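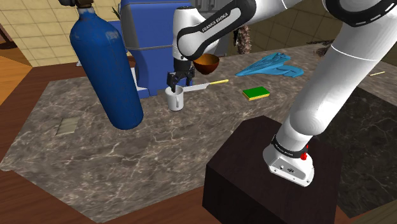

Rendered view of the test kitchen, Franka arm over the mug, distractors on the counter.

Success rate drops when I add distractor objects in simulation — policy problem or evaluation problem?

Asked in: Manipulation / Simulation
Tags: imitation-learning, evaluation, clutter, grasping

I am trying to reproduce a result from our group's internal report on clutter robustness. The task is a single pick: grasp the mug and lift it clear of the counter. The policy is a behavior cloning model with an image encoder and an action chunking head, trained on 200 simulated demonstrations. All of those were collected with the mug alone on the counter.

Evaluation uses the same kitchen but with extra objects placed on the marble: a knife, a bowl, a sponge, a light-blue cloth or glove mesh, and a large blue gas cylinder. The report says the policy should lose very little under these conditions. Mine loses a lot. Without distractors it almost always lifts the mug. With them, it often stops above the mug, opens and closes the fingers, and then drifts until the episode times out at 300 steps.

Things I have checked:

Camera pose and intrinsics are identical in both conditions.
Mug mesh and friction values are unchanged.
The mug pose range is the same, but the sampler now rejects poses that intersect another object.
Action normalization statistics are loaded from the training run.

I ran 30 episodes per condition, one training seed. Is this the policy overfitting to an empty background, or can the evaluation itself produce a gap like this? I would like to know before I spend a week regenerating data.

Posted by livov_k

Answer 1 (accepted)

Both are possible and you can separate them without new data.

Start with the rejection sampler. If it throws out mug poses that intersect other objects, your cluttered condition does not draw from the same pose distribution as the clean one. A large object such as the cylinder removes a whole region of the counter, and the remaining poses may be the harder ones for reach or wrist orientation. Save the accepted mug poses from the cluttered run and replay exactly those poses with the distractors deleted. If the clean success rate falls as well, part of your gap is pose selection.

Next, split the visual effect from the physical effect. Keep the distractors rendered but turn off their collision geometry. Then do the reverse: collisions on, rendering off. Stopping above the mug and cycling the gripper sounds visual to me, but a finger catching on an oversized convex hull can look similar in a video. Bowls and handles are the usual offenders. Draw the collision meshes once and look at them.

Then remove the distractors one at a time with the poses held fixed. In the Cusport runs most of the loss came from one tall object, and the small items near the gripper hardly mattered. The tall one changed a large share of the pixels the encoder saw. Your cylinder would be my first candidate. The blue appliance behind it is presumably there in training as well, so I would leave that alone.

On sample size: 30 episodes and one seed will show you a large drop but will not rank the distractors. The intervals overlap too much. Use 200 paired episodes per condition if you can afford it, and at least 2 training seeds. Pairing by initial pose helps more than people expect, and you get it for free in simulation.

If it does turn out to be visual, you don't need to recollect. Replay the recorded joint trajectories with random objects in the render and collisions off for those objects. The actions stay valid as long as nothing is placed in the swept path of the arm.

Sille Ravn

Comment from livov_k: Replayed the accepted poses with an empty counter. Clean success dropped by roughly a third of the original gap, so the sampler was part of it. With rendering on and collisions off the rest of the gap is still there. Running the one-at-a-time removal on Monday.

Comment from Sille Ravn: Good. Report the paired numbers and say how poses were rejected. The internal report probably used a fixed pose list, ask for it.

Answer 2

Check the timeout too. 300 steps may be too short if the policy hesitates. We saw this on Ustora and going higher recovered a few episodes, although most of the failures were still failures. I would log time to first contact with the mug as a separate metric.

Answer 3

Just add color jitter and random crops. Worked for me on Mugo.

Comment from livov_k: Color jitter was already on. Crops made the clean condition worse with this camera placement — the mug is small in the view.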